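Stotico launches Jernik, a repair and refill service for the bottle you already own

September — for immediate release

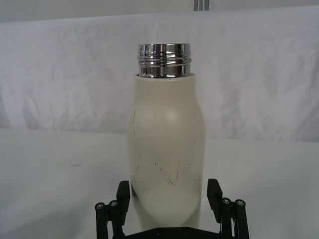

I have carried the same drinks bottle to work for 7 years, and I've lost the cap to it more times than I'd like to put in a press release. So I'm very pleased (properly pleased, I've been going on about it in the office for months) to tell you that Stotico is opening Jernik, a service that finds new caps, seals and brushes for bottles that are still perfectly good to drink from. The bottle pictured is the sort we have in mind. It has a pale cream coat, a shiny screw neck with no cap on it, one thin scratch down the upper side and a patch of dark scuffs lower on the front. I think it looks lovely, and I'd want it back on my desk with a lid on.

We ran a trial over the summer from our shop in Braltberg. I expected a few regulars and perhaps somebody's aunt. By the end of it we had taken in 1,478 bottles, and the shelves behind the counter were so full that we borrowed two more from the café next door. Most people wanted a cap. Quite a few wanted a new seal, and a fair number just wanted the smell of old squash gone, which we can usually manage with bicarbonate of soda and a night's soaking.

Jernik stocks 32 sizes of cap. If you know the make of your bottle, tell us, but plenty of people don't and the print on the bottom has often worn away. Bring it in and we'll try the thread at the counter. It takes a few minutes, and there's a bench if you want to sit down. If we can't match it on the day we'll take a measurement and order one from Bianchini, our supplier, who have been very patient with my phone calls.

We don't repaint and we don't polish out scratches. I was asked about this a lot during the trial! Scuffs on the outside don't stop a bottle holding tea, and I'd much sooner spend the time getting a lid to fit. What we will turn away is anything with a split or a dent at the neck, as a cap won't sit properly on it — please have a look before you make the trip.

Please empty your bottle first and give it a rinse. We've had milk.

Jernik opens at the Braltberg shop this September, from nine in the morning until half past five, with postal orders to follow once we've worked out the packaging. Caps come in black, grey and cream, and spare seals are sold singly or in pairs. There's no need to book for one or two bottles, but schools, clubs and offices with a big box of them should ring ahead so we can clear some space.

Notes for editors: Stotico sells and mends kitchen and lunchtime things. Samples of the caps can be sent out on request from the Braltberg shop.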